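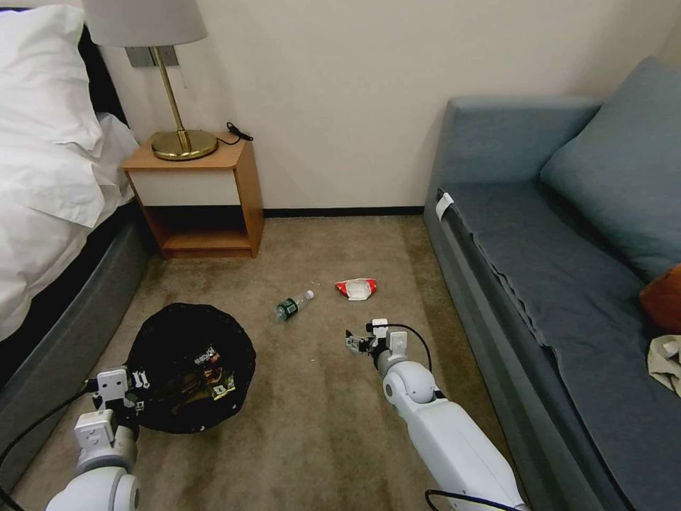

Litter task, Henow bedroom set: bottle and red and white wrapper on the carpet, bin at left.

Progress report to Mustine, period ending March
Prepared by Vicente Villalba

The headline number looks good and I'd ask you not to lean on it yet. We now have 594 demonstrations of the bedroom litter task, and the policy trained on them scores well when the litter is placed much the way it was in training. Move the wastebasket to the other side of the bed and the score falls away. My reading is that the model has learned where the bin usually stands and has learned very little about what a bin is.

The Kusach group's method was supposed to fix this. Their claim is that 300 demonstrations with varied layouts will match a much larger set recorded in one layout. We ran it on three layouts. It helped on the first two and made no difference I could measure on the third, and the spread between seeds was wide enough that I wouldn't defend even the gains in front of a reviewer.

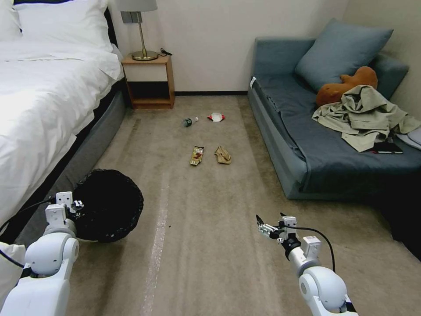 Object type is the other sore point. Rigid items and flat, crumpled packaging are being averaged into one success rate, and I think that flatters us. A bottle gives the fingers something to close on. A wrapper lying flat on carpet is a different grasp altogether, and I've asked for the two to be reported separately from now on, even though the combined figure will look worse beside last period's.

Spending is on budget. The Ó Flaithearta grippers are still on back order, so nothing in this report tests them.

Next period we'll hold out 99 trials with bin positions the model has never seen, scored by someone outside the project. I'd favour leaving the request for a second site until those are in – the current results don't justify it.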